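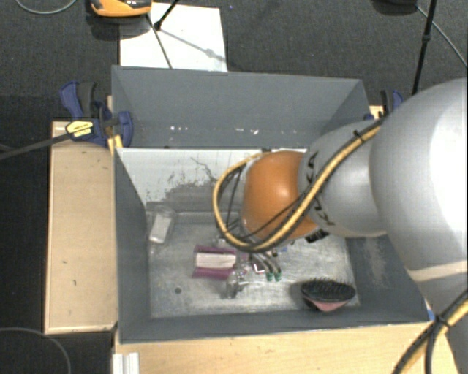
3. Cleaning the storage bins

The Pakenberg shelf system is delivered with open bins, and they must be cleaned before the first goods go inside. Please do this also when the bins are new, as dust from transport can stay in the corners. Scratches and smudges on the floor of a bin, and pale scuffs on the inner side of a wall, are marks of normal use and do not need repair. You should look for cracks and sharp edges, which are a different matter (see 3.2).

3.1 Washing

1. Take all goods out of the bin and put them on a clean surface.
2. Remove loose dirt with a soft hand brush. Begin with the corners.
3. Mix 2 spoons of Borano cleaner into a bucket of warm water.
4. Wipe the walls first, from top to bottom, and then the floor.
5. Wipe again with clear water. The cleaner must not stay on the surface.
6. Dry the bin with a cloth and leave it open until the next morning.

Note: Old labels come off more easily if you lay a wet cloth on them before step 4. Do not scrape with a knife.

CAUTION: Never mix Borano cleaner with bleach. Wear gloves and open a window.

3.2 Checking

1. Move your gloved hand slowly along the upper edge of each wall.
2. Press on the floor in the middle. It may give a little, but it must come back.
3. If you find a crack, take the bin out of use and order a new one with part number 321.

Glue and tape are not permitted as a repair.

3.3 Putting the bin back on the shelf

The Ongate shelf is 600 mm deep and 600 mm wide. The bin must stand completely on it, with no part over the front rail.

1. Lift the bin with both hands under the floor. Do not lift it by one wall.
2. Push it back until it touches the stop.
3. Close the Ansah clip on the left side, then the one on the right side. You will hear a click each time.

Note: If a clip does not close, pull the bin out and look for dirt behind the stop.

Repeat the cleaning every year in May, or earlier if something was spilled.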